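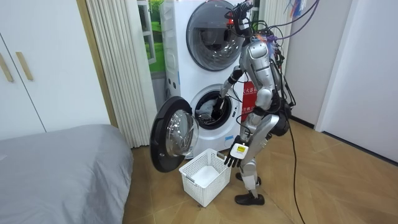
One Plisville tenant wrote on last winter's survey form that she would "take a smaller closet any day if it meant not hauling wet towels across the parking lot in February."

PLISVILLE -- Godevance will put a washer and dryer in every apartment at Clomier, its rental community on the east side of Plisville, the company announced today. Work begins in October in the two oldest buildings and will move through all nine over the following year and a half.

Clomier has 2,829 apartments. Most were built with a hall closet large enough for a stacked unit but without the water line, drain or vent needed to run one. Tenants in those apartments now use shared laundry rooms on the ground floor of each building, or the larger laundry house next to the leasing office.

In-home laundry was the most requested change in the survey Godevance sent to all Clomier households last winter, ahead of covered parking and package lockers. Tenants on upper floors and households with small children asked for it most often. Several people working night shifts wrote that the shared rooms, which close at 10 p.m., do not fit their hours.

Under the plan, each apartment will receive a front-loading washer with a dryer stacked above it. Crews will run new supply and drain lines behind the existing bathroom wall, add a shutoff valve that tenants can reach without tools, and set a leak sensor under the washer. 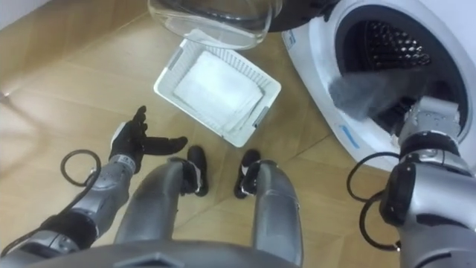 Work inside each apartment is expected to take two working days. Water will be off from 9 a.m. to 3 p.m. on the first day and should stay on during the second. Tenants do not need to be home, but pets must be kept in a closed room or boarded. Godevance will credit $200 to the account of every household on the month its apartment is scheduled, to help with the disruption.

Rent will not change during a current lease. At renewal, tenants may keep the machines as part of the rent or choose a monthly laundry plan billed through So, the payment service already used at Clomier for utilities and parking. Prices for both options will be mailed with the scheduling notice. Tenants who would prefer to keep using the shared rooms may decline the machines -- the plumbing will still be installed so that a later tenant can have them.

Households that already own a portable washer should contact the leasing office before their scheduled date. Portable units connected to a kitchen faucet have been allowed since the property opened and will be phased out as each building is finished.

Godevance has set aside an average of $3,000 per apartment for the project, covering the machines, plumbing, venting and wall repair. Electrical panels in the two oldest buildings were replaced last year and need no further work.
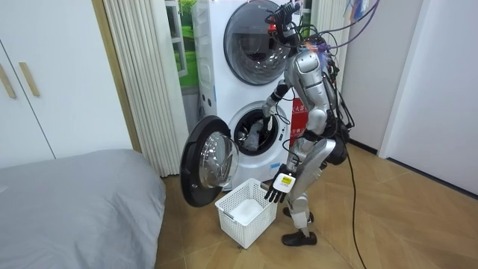
Stacked washer-dryer with laundry in the lower drum.

The shared laundry rooms will stay open until the last apartment in each building is complete. After that, one room per building will be kept with large-capacity machines for comforters and rugs. The remaining rooms will become bike storage. The laundry house will close at the end of the project, and its future use has not been decided.

Two evening meetings for tenants will be held in the Clomier community room before work starts, both at 6:30 p.m. Interpreters can be requested through the leasing office. The building-by-building schedule will be posted in each lobby and on the tenant portal.

About Godevance

Godevance owns and manages rental housing in Plisville and nearby towns. Clomier is its largest property.

Media inquiries: Godevance press office, Plisville

Tenant questions: Clomier leasing office, open until 6 p.m.

###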